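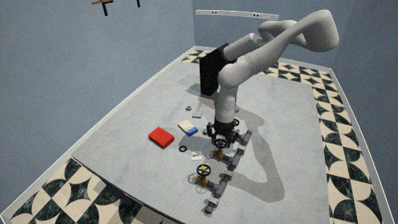
Valve bench in simulation, gripper at the spoked handwheel.

Home | Projects | Reports | Partners | Contact

2025-01-21
By Mechthild Kofler

Dear friends at Trirmont,

Thank you for your patience over the winter, and for the kind note that came with the second payment. Most of the work since our last report has gone into the planner, and I'm glad to say it is a good deal calmer than the one you saw in the fall.

You may remember that Nurnine used to plan the reach and the grasp as two separate problems, which left us with lovely approaches that ended in hopeless wrist angles. Aigars Lapiņa rewrote that part in December so the two are solved together. We ran 689 simulated trials on the new version, and in over 70 percent of them the gripper closed on the handle at the first try. Planning still takes up to 12 seconds when a neighboring valve is in the way, and I would dearly like to see that come down.
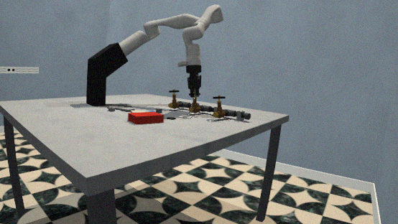
Plastero Manipulation Software Group

The bench has brass valves along a pipe, and the middle one is the fussy one, as the planner has to bring the fingers straight down over it with a neighbor on either side. We leave the red block and other clutter on the table on purpose - the collision checker needs something to worry about.

Perception is behind where I promised it would be. The pose estimator does well on the valve bodies but still mixes up handle angles, and for now we feed it the true angle from the simulator whenever we test turning. Aigars has a fix half written, and I have asked him to finish it before he touches anything else (he has been very good about this).

We have spent nothing outside the agreed budget lines. The one change I would like to ask for is 10 more days on the perception milestone, with the turning tests moved back to match. The replay tool that Stöckli asked for is ready, and I will send the install notes separately.

Warmly,
Mechthild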